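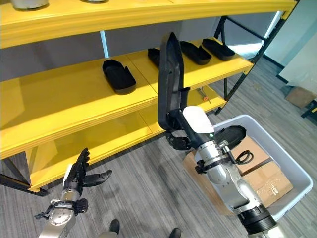
Shared Workshop Robot Build, Session 3 notes
Picking and shelving with two arms
Notes by Venla Kauppinen, typed up fast, corrections to me please
Wednesday, October 1, 2025

Before you start
Read the session 2 sheet on wrist wiring. If your hand still twitches on power-up, don't go on, see Reto Ortner first. Bring your own log sheet. Laptops on the side bench, not on the carpet.

1. The task
Pick one black shoe shape, hold it, put it down. Source can be the shelf or the white bin. One hand only for now. Other hand stays open and low, out of the way of the shelf front. Two-hand passing is session 4, don't jump ahead.

Why shoe shapes: long, curved, heel and toe behave differently, easy to tell which way it's pointing. Cups were too easy in August. Everyone got cups.

2. Grip
Heel end down in the fingers, toe up, sole running vertical. That's the start pose for all placement runs. Gripping at the toe works on the bench, then it swings as soon as the wrist turns. Rosimeire's group lost an hour on this.

- Thumb closes last
- Slow close, then hold, then lift
- Check the green light on the wrist housing before you command a lift. No green, no lift
- Don't squeeze harder to fix a bad angle. Open, back off, go again

Raised rim around the footbed is a decent edge for the fingers. The footbed itself is shallow, not much to hook onto.

3. Shelf
Yellow unit, black frame. Middle shelf is the work shelf. It's made of joined panels and there is a seam, and the toe catches on it if you slide. So lift and set, no sliding. Write down where the seam is in your own coordinates, I won't give you mine, your base will be parked differently.

Toes toward the back when placing. Leave a hand's width between shapes if you can. Two side by side is fine as a target but hard as a pick, the fingers need somewhere to go. A shape hidden behind the one you're holding doesn't count as missing, move the arm and look agian before you log it.

Top shelf: out of reach plan for now. Lower shelf: keep clear for drops. Orange-handled tool goes back in the rack after you've used it, not on the lower board.

4. Reach and height
Jailson Batista measured the Prakden arm from shoulder to closed fingertips, 544 mm in the working pose. Use that, not the number on the old drawing (wrong, it was for the previous wrist). Keep 50 mm clear over the shelf edge on the way in. Same on the way out, people forget the way out.

Elbow ring joint: don't park it at the end of its travel. It will hold but the next move starts with a jerk.

5. Bin picks
Bin goes on the floor by the right arm. Flattened cardboard underneath brings the shapes up higher. Cable loops in there are a nuisance, the fingers will take cable and shoe together. Coil and move it first, by hand, with the arm paused. Approach from above, never across the rim.

6. Straps and cables
Wrist straps snug, housing should not turn when you push it with a thumb. Forearm cables clamped to the side, with slack at the elbow, none at the wrist. Brisa Villalobos has spare clamps (the Zoltow ones, not the narrow ones).

7. Standing behind
Whoever has the stop button stands behind the robot. Feet back from the base when it's rolling. Call "moving" before it moves. Say it out loud even if your alone.

8. What to log
Run number, source, which hand, grip ok or not, placed or dropped, note if odd. We have 378 logged runs so far across all groups, and too many have an empty note field next to a drop. "Slipped" is not a note. Slipped where, toe or heel, during lift or turn?

For next time
Each group 3 clean placements in a row, same shape, same spot. Then swap shapes. Read Portela handout pp. on handovers, first half only. Batteries on charge before you leave, left charger is still the flaky one so check the lamp.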